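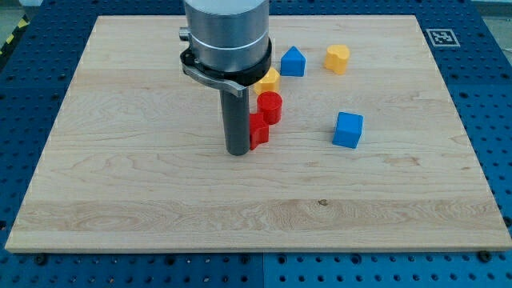 The maple board, with the red blocks on it.

Workshop notes > Wood and boards > A board for the blue table

September 14, 2022
5 minute read
Print this post | E-mail this post

I have wanted a proper wooden top for part of the blue table for a long time. The table is good and solid, but the surface is all small holes in a regular grid, and small holes are a nuisance for anything you want to set down and have stay where you left it. Screws find them. Pencil points find them. A toy block will stand on it well enough, but slide it an inch and it catches on a rim and goes over.

For most of last year I used a sheet of hardboard. It bowed in the middle after one damp spell and never came back, and anything round would roll slowly toward the low spot. I turned it over and then it was high in the middle instead. It is now behind the door, where I keep things I haven't thrown out yet.

The maple came from a yard in Prusham that sells offcuts and returned countertops. I paid 90 dollars for it, which I thought was a little high until I priced the same size new at Kodikara and was quoted 214 plus delivery. The man at the yard said it had been ordered for a kitchen and sent back. I looked it over for splits and sighted along both long edges and couldn't see much wrong with it.

It is made up of planks joined side by side, and they don't quite match. Some are cream and some are closer to tan, with a faint pink-brown streak here and there, so you get bands running the length of the board. There is also one small dark knot with the grain swirling around it. I had planned to put the knot at the back where I wouldn't see it. When I tried the board both ways the front edge looked cleaner with the knot toward me, so it stayed toward me, and I have stopped noticing it.

Finishing took longer than I expected. The board had some kind of oil on it already, and it had gone sticky in patches. I wiped it down with mineral spirits, left it overnight, and started sanding at 80 grit, which was probably coarser than it needed. Then 120, then 180. The flat part is easy and you can let your mind wander. The end grain is slow work and I gave up on it a bit early. It is still slightly darker than the top and I think it will stay that way – end grain drinks up whatever you put on it.

For the finish I used Gamar hard oil, two thin coats, rubbed in with an old T-shirt and wiped off again. Maple doesn't change much under oil, so if you want a dramatic before and after you should pick another wood. Hang the rag outside to dry flat, don't ball it up and put it in the trash. The can says this too.

I fastened the board down with a bolt near each front corner. It weighs nearly 25 pounds and might have stayed put without them, but with the bolts it hasn't crept at all so far. Now and then I undo them so I can lift it off and get the sawdust out of the holes, which I do with a shop vacuum and a stiff brush.

The blocks were the first thing to go on it. They are plain plastic toy blocks that came in a box of odds and ends from the rummage sale at Lirncombe, and they turn out to be a fair test of a flat surface. The red cylinder stands on its end without any wobble. The red one with the stepped sides, a sort of cross shape, is fussier, and on the hardboard it used to rock. On the maple it sits still. Bright colors also show up very well against pale wood, so I don't lose them the way I did on the old sheet, which was the brown of a paper bag.

A few things I would do differently. I would buy the oil before the board, because I had to wait a week in the middle with the wood bare and I worried about coffee rings the whole time. I would round over the top edge a little more, as it is still sharp enough to feel through a sleeve. And I would measure the doorway. The board went in on the diagonal with a scrape to the paint on the left side, which I have touched up since, in a white that is close.

Next is the underside, which only got one coat. I've read that you should treat both faces the same or the board may cup over the winter. It will have to come off the table for that, and the blocks will go back in their box for a couple of days while it dries.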